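Buttercream: Temperature, Ratios and Storage

Revised November 14, 2018

Most buttercream failures come down to temperature. The notes below cover American buttercream (butter and powdered sugar) and Swiss meringue buttercream, in quantities for home use. Weigh everything. A cup of powdered sugar varies too much with packing to be useful.

Butter

Use unsalted butter with a fat content of at least 80 percent. It should be between 65 and 68 degrees Fahrenheit when it goes into the bowl. At that point a finger leaves a clean dent and the surface is not shiny. Butter that has gone shiny has started to separate and will not hold air well, even after chilling. Discard the idea of softening it in the microwave. Cut it into half-inch cubes and leave them spread out on a plate for 20 minutes instead.

Beat the butter alone for five minutes on medium speed with the paddle. It becomes paler and gains volume. Scrape the bowl twice during this time.

American buttercream, base ratio

Butter, 300 g
Powdered sugar, 600 g
Whole milk or cream, 30 to 45 g
Vanilla extract, 8 g
Fine salt, 2 g

Sift the sugar. Add it in three parts, on the lowest speed, with a towel over the mixer. Add the liquid last and a spoonful at a time. This quantity fills and covers an eight-inch cake of two layers. For a third layer, multiply everything by 1.4.

Sugar that escapes the bowl settles on the floor and on the lower cabinets. Vacuum it up dry before using a wet cloth, or it turns to a sticky film that takes two or three passes to remove. Door handles need a separate wipe with warm water.

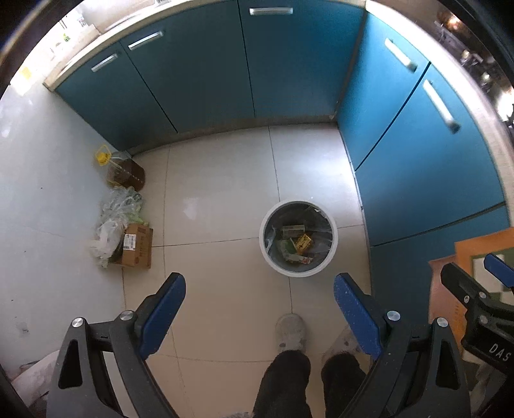
Swiss meringue buttercream

Egg whites, 150 g
Granulated sugar, 300 g
Butter, 450 g
Vanilla extract, 8 g
Fine salt, 2 g

1. Wipe the bowl and whisk with a little white vinegar. Any trace of fat stops the whites from whipping.

2. Combine whites and sugar in the bowl and set it over simmering water. The bowl must not touch the water. Stir constantly until the mixture reaches 160 degrees and no grains can be felt between the fingers.

3. Whip on high for 11 minutes, or until the outside of the bowl feels neutral to the hand. Check with a thermometer if in doubt. The meringue should be under 80 degrees before any butter goes in.

4. Switch to medium and add the butter one cube at a time. The mixture will lose volume and may look curdled partway through. Keep mixing.

5. Add vanilla and salt. Change to the paddle and mix on low for three minutes to remove large air bubbles.

Corrections

Soupy: the mixture is too warm. Refrigerate the bowl for 15 minutes, then beat again. Repeat once if needed.

Curdled: the mixture is too cold. Remove a quarter of it, melt it gently, and pour it back in with the mixer running.

Grainy (Swiss): the sugar did not dissolve in step 2. There is no reliable repair. Use it as a filling, where the texture is less obvious.

Too sweet (American): increase the salt to 3 g, or replace 100 g of the butter with full-fat cream cheese, added cold at the end. The result is softer and will not pipe sharp edges.

Color

Gel colors only. Liquid color adds water and can break a Swiss buttercream. Shades deepen overnight, so stop one step lighter than the target. Ingegerd Björklund wrote in to point out that reds made from a Swiss base turn pink unless a small portion is melted, colored strongly, and mixed back in. Tested in July, and she is right.

Piping bags

Fill a bag no more than halfway. Twist the top and keep the twist between thumb and forefinger. For disposable bags, cut the tip after filling and cut less than seems necessary. Squeeze leftovers into a storage container before the bag is thrown out. A bag with frosting still in it should be knotted first, and wrappers pressed flat so they take less room.

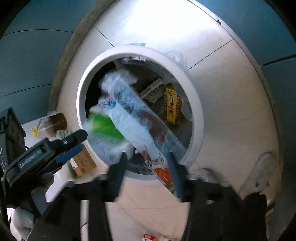

Reusable cloth bags need hot water and dish soap, then a full day of drying inside out over a bottle. Do not put metal tips away wet. The seams rust.

Storage

American buttercream keeps two weeks in the refrigerator and three months in the freezer. Swiss keeps one week and two months. Press plastic wrap onto the surface before closing the lid, as frosting picks up odors quickly. Thaw overnight in the refrigerator, bring to 68 degrees, and beat for two minutes before use. Do not beat it cold.

Label each container with the type and the weight.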